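Household and Shop Chores: Frequently Asked Questions
Tillura Home and Workshop Automation
Last updated January 19, 2026

Can a machine do my chores yet?
Some of them, in part. Floor vacuuming and lawn mowing are settled products. Jobs that need two hands, such as folding shirts or changing a bulb, are still mostly lab work. We test them on a table with two arms and simple grippers.

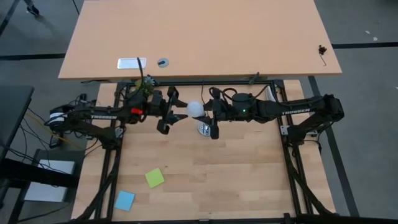
Small jobs are harder than they look to a person. A hand feels when a thread catches or when something is about to slip. An arm with two stiff fingers has to get that from cameras and motor readings, and many setups have very little to go on. We tell customers to expect slow work and some dropped parts.

What about shop-floor work?
It is further along. If the part arrives in the same place every time, a machine can do it all day. Our Poter cell handles over 300 parts a shift. Mixed bins and soft parts such as hoses still go to people.

Which chores do you test?
The current list has 6, including wiping a counter, sorting screws and fitting a bulb in a lamp. The Clullance list for shops is separate and gets its next update in March.
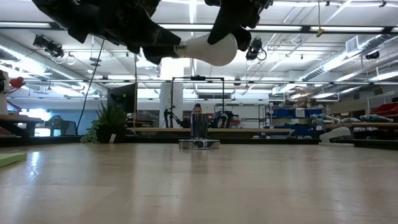
Will one machine be able to do all of these?
Probably in time, but we don't sell one and can't give a date. A setup that does well on one chore often needs new training for the next, even when the two look alike.

Can I leave it running while I'm out?
We advise against it for anything involving glass, heat or water. Stay close enough to reach the stop button.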